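Projektbericht: Beschaffungsplanung für einen Assistenzroboter im Wohnbereich
Teilbericht 3 – Bedarf, Budget und offene Posten

Ausgangslage

Das Wohnprojekt Skovmont überlegt, einen humanoiden Roboter für einfache Handgriffe im Bad anzuschaffen. Unsere Gruppe sollte klären, was außer dem Gerät selbst noch eingeplant werden muss. Das Angebot der Firma Draletbridge beantwortet diese Frage nur zur Hälfte: Es nennt einen Mietpreis, aber keine Kosten für Ersatzfinger, Einweisung und Ausfallzeiten. Eine Laufzeit unter 30 Monaten ist nicht vorgesehen. Für eine Anschaffung, deren Nutzen noch niemand belegt hat, halten wir das für zu lang.

Platzbedarf

Im Prospekt stehen solche Geräte in leeren Hallen. Ein Bad hat einen Waschtisch mit gerundeter Kante, Pflanzen, Türen und Kleinkram auf der Ablage. Beide Arme brauchen vor dem Becken Raum, und auch für eine Begleitperson muss Platz bleiben.
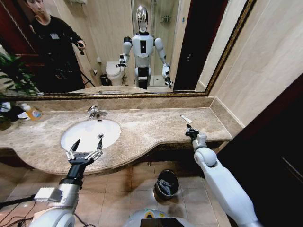

Abb. 1: Beide Greifer am Waschtisch, der Roboter im Wandspiegel

Der Spiegel hat uns mehr beschäftigt als erwartet. Ob die Kameras mit einer so großen spiegelnden Fläche zurechtkommen, steht in keinem der Datenblätter. Auf Nachfrage hieß es, das sei »in der Regel unproblematisch«. Wir haben den Punkt als offen notiert.

Greifer und Verschleißteile

Der Zweifingergreifer ist im Mietpreis enthalten, ein zweiter Satz Finger nicht. Wir setzen dafür 500 Euro an, dazu zwei Tage Einweisung. Das Vergleichsangebot von Tustiven enthält Ersatzfinger, dafür kostet dort jeder Technikerbesuch extra.

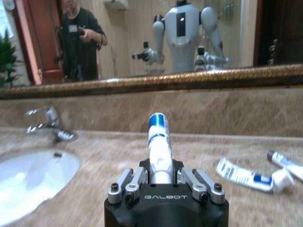
Abb. 2: Greifer mit aufrecht gehaltener Zahnpastatube

Eine gehaltene Tube sagt wenig über den Alltag aus. Für die Planung bräuchten wir Angaben zu Fehlgriffen und zur Zeit pro Handgriff – beides fehlt in den Unterlagen.

Empfehlung

Wir raten vorerst vom Vertragsabschluss ab. Sinnvoller wäre eine Probemiete über drei Monate, frühestens ab September, mit schriftlich vereinbarten Reaktionszeiten. Offen bleiben die Haftung bei Wasserschäden und die Frage, wer die Greifer reinigt.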